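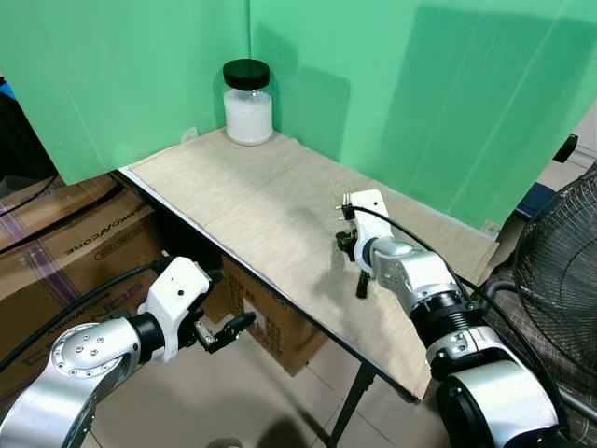 03/03/2024

Up early to be virtuous. Xinyi Fang says a table should be cleared before lunch and laid again properly, and I have been living by this rule since yesterday, so it's going well.

The jar with the black lid is still in the corner. White stuff, two-thirds full or so, no label. I say sugar. Merle says rice, with the confidence of a man who hasn't opened it either. We discussed this for longer than it took us to buy the house on Sakstead.
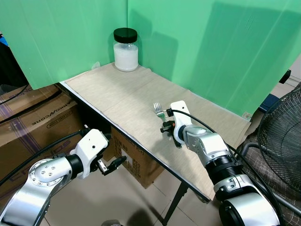 Then forks. I own one silver fork I like and the rest are relatives of it by marriage. Kiri wants 22 people here in October and I haven't told her about the forks. She can find out in October.

Also the green panels. I've got used to them, the way you do with a haircut. Everything that stands against them looks slightly unwell, me included.
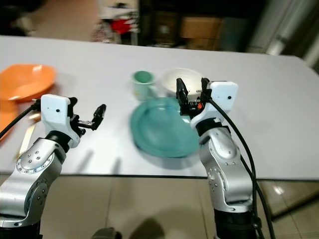

Teal plate, white bowl, and I'm calling that a dinner service. Vaughan rang to ask what I'd done with my day and I said "plates." He said "all day?" Leftover soup tonight. Must ask Lindsay for her big pot back.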